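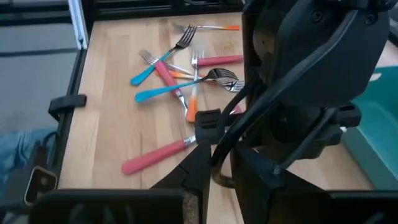

Testing Whether an Arm Can Sort Flatware: A Bench Procedure

Sorting forks is a chore most people finish without looking down. For a single arm with a two-finger gripper it is still a hard job, and a useful one to test with. The parts are cheap, they don't break when dropped, and a failure is easy to see. The procedure on this page is the one we use at Prevaldale to decide whether a given arm and a given control program can do the job at all, and if so how much of it without help.

It assumes a working arm, a wrist camera, and a program that can already pick up a block. It does not cover training.

What you need

- A rigid table with a matte or lightly finished top. Wood is fine. Glass is not.
- Metal forks with plastic handles in two or more colors. Glossy handles are acceptable and make the test harder.
- A bin with a low rim, within easy reach of the arm. Use one bin per color if you are running the color sort.
- Grip pads with some give. Cork-like or rubber-like surfaces both work. Bare plastic fingers slide on a fork neck.
- An emergency stop that the operator can reach without leaning over the table.
- A log sheet, paper or otherwise.

Step 1. Fix the table and the arm

Bolt or clamp the arm to the table or its rail. Tighten the clamp, run the arm to the far corners of its reach at normal speed, and check the clamp again. If it has moved, nothing measured after that point is worth keeping. Mark the position of each bin with tape so it can be put back.

Step 2. Dress the cable

The wrist cable needs enough slack for full rotation, and no more. A loop that hangs past the fingers will catch tines sooner or later. Rotate the wrist to both limits by hand with power off and watch where the loop goes. Retie it if it crosses the space between the fingers.

Step 3. Set the floor height

Lower the closed gripper until the fingertips touch the wood, then raise it 2 mm. Store that height as the lower limit. A fork lying flat has very little metal to grab, and the usual first failure is a program that stops too high and closes on air. The second is one that goes too low and scrapes. If your arm has force sensing, set a contact limit as well, but do not rely on it alone.

Step 4. Lay out the forks

Run three layouts, in this order.

Separated: each fork lies flat with clear wood on all sides. Any arm that fails here should go back to calibration.

Touching: forks lie side by side or handle to handle, with no fork on top of another.

Piled: drop all the forks from one hand held a little above the table and leave them as they fall. Do not tidy the result. The pile should have handles crossing handles and tines facing several ways. One or two forks often land clear of the rest, and these should be left where they are.

The piled layout is the one that matters. Flatware comes out of a dishwasher basket or a bus tub in a heap, and a machine that needs a person to spread the forks first has not taken over much of the chore.

Step 5. Choose the grasp point

The neck, between handle and tines, is the best target. It is narrow, rigid, and close to the center of weight on most forks. The fingers should close across it at a right angle. A grasp on the handle works for a lone fork but lets the head swing during the lift. A grasp on the tines should count as a failure even if the fork reaches the bin, as it would not be acceptable with food-contact surfaces in a real kitchen.

In a pile the neck is often covered. A good program then takes a different fork. A poor one keeps trying the covered fork and pushes the whole pile across the table.

Step 6. Run the trials

Run 50 picks per layout. Reset the forks whenever the table is cleared. Keep hands off between resets. For each pick, write down one of the following:

- Clean: one fork, held by the neck or handle, released in the correct bin.
- Double: two or more forks lifted together.
- Drop: the fork left the table but not in the bin.
- Miss: the fingers closed and nothing was held.
- Stop: the operator or the contact limit ended the pick.

Record time from the start of the reach to release. Leave out reset time, but note it separately, as it is labor.

Step 7. Read the results

Do not average the layouts together. A high score on separated forks will hide a low score on the pile, and many published clips show only the separated case.

Doubles are the main thing to study. Interlocked tines are the common cause. From straight above, the wrist camera can't see that one fork is hooked under another, and shiny metal over shiny metal gives poor depth readings. Two fixes are worth trying. The first is a short shake after the lift, with the gripper still low over the pile. The second is to weigh the load at the wrist and put it back if it is too heavy. The weighing fix needs a better force sensor than most small arms carry.

Misses usually point to Step 3 or to glare. Change the lighting before you change the software. Overhead light bouncing off the fork heads can be cut with a plain diffuser.

Step 8. Compare with a person

Have one person sort the same pile by hand, at a normal pace, with the same bins. People grab several forks at once, square them up in the palm, and deal them out. A single arm picking one at a time can't match that rate, and raising its speed mostly adds drops.

Speed may not decide the matter. A slow arm that can be left alone overnight is useful to a cafeteria. The number to watch is how often someone has to walk over, so count stops per hour next to picks per hour.

Can it do the chore yet?

Sorting separated forks by color is within reach of a modest setup. Clearing a pile is possible but needs supervision. Mixed flatware with knives and spoons, all bare steel, is a separate test, and an arm should pass the piled layout before you attempt it.

Last updated 8 April 2025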